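Twin-arm kitchen cell from Trallon, worth the money?
Home > Boards > Kit and Reviews

Posted by brinewell, 7/27/22

Has anyone here spent time with the Trallon twin-arm kitchen cell? We train catering students and the college wants "something with automation in it" for the new intake in September. Standach are quoting us a hire deal, with a 2 day install and the utensil sorting task already set up. The sales talk was all smooth nodding and very little about what happens when it drops something.

I went to the open afternoon at Fanham and got copies of the pictures from the trial bench. Before I sign anything I'd like to hear from people who aren't selling it.

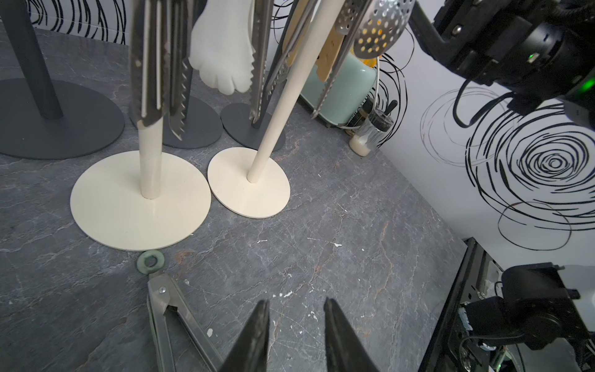 What bothers me is the price against the job. They want 3000 a term, and for that it handles tongs and spatulas. I asked for a success rate and got a figure of 84 per cent, with no word on how many tries or who was keeping score. I asked whether a person was driving the arms at any point and was told "it depends on the mode". Fine, but which mode was the 84?

Reply by oldgasket

That number means nothing without the conditions. Same utensils every time? Same starting positions? If so it should be a lot better, and if everything gets shuffled between goes it's quite good. Ask for the log, and don't let them send you a highlights video instead.

I'd also want to know who resets the bench. On the kit we looked at (different maker) a technician was in and out all day, and his hours weren't in the quote.

Reply by pockmark_lane

I think you're both being a bit hard on it. Tongs are a rotten thing to give a robot. They spring open, they're shiny, and they have a hinge at one end and two loose ends at the other. If I wanted to show off I'd have picked wooden blocks. Here's one of brinewell's pictures again for anyone who skipped the attachment.
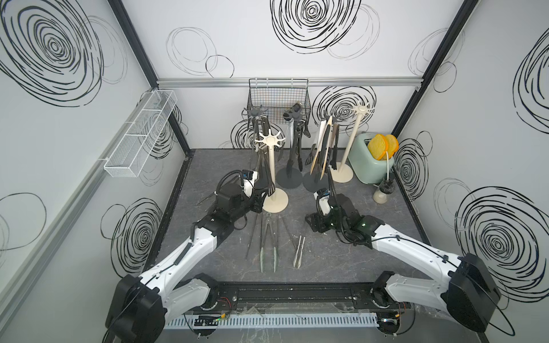 Both arms over the bench, tongs laid out between them, stands and toaster at the back.

I'd give them some credit for having more than one sort of tongs in there. There's a stubby pair and some long thin ones, and a gripper has to take hold of those quite differently.

Reply by oldgasket

Hard for a robot, yes. But brinewell is paying for something to teach with, and a student can hang up a pair of tongs in the time it takes to say so. Also look at how tightly packed those stands are. Getting one tool off a hook without knocking its neighbour is the bit I'd ask to see live, ten goes in a row, my choice of tool.

Reply by brinewell

I did ask for that, more or less. The answer was that hanging and unhanging is "on the roadmap for Chin", Chin being their name for the next software release. No date. I've been promised a lot of roadmaps in this job.

Adding another from the same set so people can compare the layout.

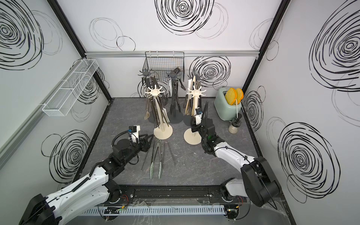
Trial bench, tongs at the front and the utensil racks behind.

Reply by pockmark_lane

OK, the Chin thing is poor. If they're charging now they should be quoting on what it does now. I still say the hardware looks decent. Cables are clipped along the arms, both bases are on the one rail, and you could show students a fair bit with the lid off, so to speak.

Reply by tuppenny_rig

We had a week with one on loan. Arms were fine. The support line was slow and the manual had clearly been written for an older version. We sent it back, mainly on cost. Two of my colleagues would have kept it, so take that as you like.

Get the call-out charge in writing. Ours wasn't mentioned until we needed one.

Reply by brinewell

Thanks, that's useful. I've written to Standach asking for the log, the call-out charge and a shorter first term with a break clause. If they won't give me the log I'll be telling the college to spend the money on ovens.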